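The Small Press Table Grows Up
Independent publishers are changing how they bring books to readers
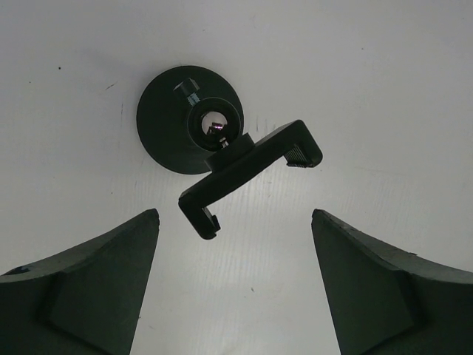 Why do small presses still travel to book fairs when most of their sales take place online?

Fairs remain the place where an unknown title is most likely to be picked up, opened and read for a page or two by someone who had no plan to buy it. For a publisher without an advertising budget, that page or two is the whole campaign.

Posina Editions, a poetry and translation house with a staff of two, sold 463 books over three days at the regional fair in December. Its online store sold 287 in the whole of the preceding quarter. Chalerm Kaewmanee, the founding editor, attributes the gap to conversation.

“A reader will ask what the book is like, and we have one sentence to answer,” Kaewmanee said. “We have learned to write that sentence before we leave home.”

The economics are less simple than the sales suggest. Table fees, freight, lodging and meals come out of the same small account that pays the printer. Posina covered its costs in December and returned with a modest surplus. Other exhibitors did not. Pascu Books, which publishes long fiction in hardcover, shipped more stock than it could sell and paid to send most of it back.

Shared tables have become a common response. Pascu now divides its space with Broretti, a chapbook publisher whose titles weigh very little and sell at a lower price. The two houses split the fee evenly and keep separate cash records. Each agrees to staff the table for half the day, and each is expected to know the other's list well enough to recommend from it. The arrangement was renewed for a second year on a Wednesday afternoon, by telephone, in a call that both parties describe as brief.

Writers have a stake in these decisions as well. The literary journal Flosum received 722 submissions during its last reading period, and its editors report that many of the cover letters mentioned a meeting at a fair or an evening reading. The journal reads all work without names attached, so such meetings confer no advantage in selection. They do appear to affect who submits in the first place — a matter of real interest to editors who wish to hear from writers outside the university programs.

Off-site readings present a separate question. They are inexpensive to organize, and a bookstore or café will often provide the room in exchange for an evening's trade. They also compete with one another. Posina held its December reading at 5:30 p.m., ahead of the usual crowd of events, and limited each of its poets to eight minutes.

Kaewmanee plans to bring fewer titles next season and more copies of each. Backlist books will be available by order form, with postage included in the price. The press has also asked its translators to spend an hour apiece at the table, where readers have often asked how a particular line was carried over from the original. Two have accepted so far, and the schedule will be posted at the booth each morning before the doors open.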